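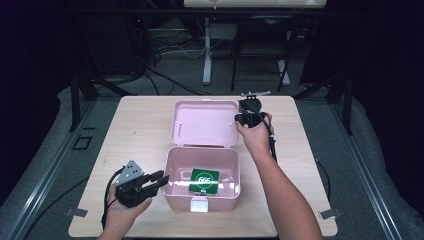

Stusstead develops methods for learning two-handed manipulation from human demonstration. We are a small research company, and most of our work concerns a narrow question: how to divide a recorded demonstration into parts that a policy can learn separately and still execute as one motion. Demonstrations are recorded with a pair of hand-held grippers, one per hand, over a small tabletop clamped to its platform. A typical task object is a hinged pink plastic box with a latch at the front and a flat square card lying inside the tray. It is a cheap object and a demanding one. The lid and the tray are connected, so a force applied to one is felt at the other, and the latch sits on the side of the box opposite the hinge.

What we work on

The company's main result is a segmentation method called Nirnero. Nirnero takes the recorded paths and jaw openings of both grippers and places boundaries where the relation between the two hands changes. It does not use task labels. Earlier methods, including our own, placed boundaries wherever either gripper opened or closed. That rule works for picking and placing with a single hand. It fails on hinged objects, where one hand may hold the base steady for the whole task while the other makes and breaks contact several times.

Nirnero describes each moment of a demonstration by the motion of one gripper expressed in the coordinates of the other. When the two hands are moving independently, this relative motion has no stable structure. When they are acting on the same rigid part, it is close to zero. When they are acting on two parts joined by a hinge, it follows an arc, and the center of that arc gives an estimate of the hinge line. A boundary is placed at each change between these conditions. A minimum segment duration is enforced to prevent short pauses by the demonstrator from producing spurious segments.

Results

The current evaluation set contains 1,000 two-handed demonstrations with boxes, cases and other hinged containers. Of these, 421 include at least one regrasp, in which a gripper releases the object and takes hold of it again at a different point. The regrasp group is the harder one and is reported separately in all our internal evaluations.

On demonstrations without a regrasp, Nirnero and the jaw-based rule give similar boundaries, and policies trained on either set of segments perform at a similar level. On the regrasp group the two differ. The jaw-based rule splits a single lid motion into several pieces, and a policy trained on those pieces tends to stop between them with the lid partly raised. Policies trained on Nirnero segments stop less often. They do not yet do better at finding the latch, and we do not claim that segmentation helps with that part of the task. Latch contact depends on small position errors that are already present in the tracking.

We have also tested the method with the recorded paths deliberately degraded. Constant offsets between the left and right grippers move the estimated hinge line but leave most boundaries in place. Timing offsets are more harmful. If one stream lags the other, the arc is distorted, and the method begins to report independent motion where the hands are in fact coupled. Time alignment is therefore checked before every recording session, and sessions that fail the check are discarded in full. 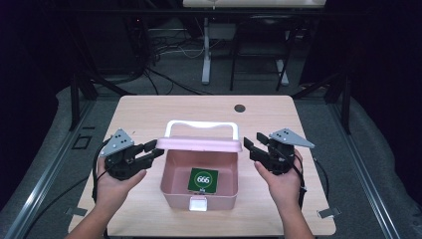
A third source of error is slip. When a jaw slides along the rim of a container, the relative motion no longer matches a fixed hinge, and the boundary is placed early. We considered adding contact sensing to the jaws and decided against it for the present version — the extra wiring changed how demonstrators held the grippers, and the data collected with it was not comparable with the existing set. Slip is now handled by fitting the arc over a longer window, at the cost of some delay in detecting real changes.

How we are organized

Stusstead has 2 sites. Method development and training are carried out at the main office. Recording is done at Clomgate, where tables, lighting and object positions are kept the same from one session to the next. Demonstrators at Clomgate work from a short written protocol that states the start and end condition of each task and leaves the path between them open. We found that stricter instructions produced more uniform data and weaker policies.

There are 7 people on the technical staff. Each is expected to record demonstrations as well as analyze them. New staff spend their first month recording before they work on any code. The practice is slow, but it has removed a number of errors that were hard to find from the numbers alone, including a swapped left and right stream that passed all automatic checks.

Doherty

Doherty is our review tool for paired gripper recordings. It shows both paths on a common time line, with the proposed boundaries overlaid, and allows a reviewer to move, merge or delete them. Every correction is stored with the version of Nirnero that produced the original boundary. Corrected boundaries are used for evaluation only. They are not fed back into the method, which has no trained parts apart from two thresholds.

Current work

Work since April has concentrated on objects with more than one moving part, such as cases with an inner tray. The present formulation assumes a single hinge at any given time and returns an average when there are two, usually in a place where neither hinge is located. An extended version that carries several hinge estimates in parallel is running on a subset of the data. It is slower than the original and will be reported when the full set has been processed.

Research groups interested in comparing segmentation methods on their own recordings may contact the main office. We accept paired streams in any documented format, provided that both carry time stamps from the same clock.

12 shares
0 comments

Related

Nirnero: notes on choosing the minimum segment duration
Time alignment checks at Clomgate
Reviewing boundaries in Doherty
Open positions at Stusstead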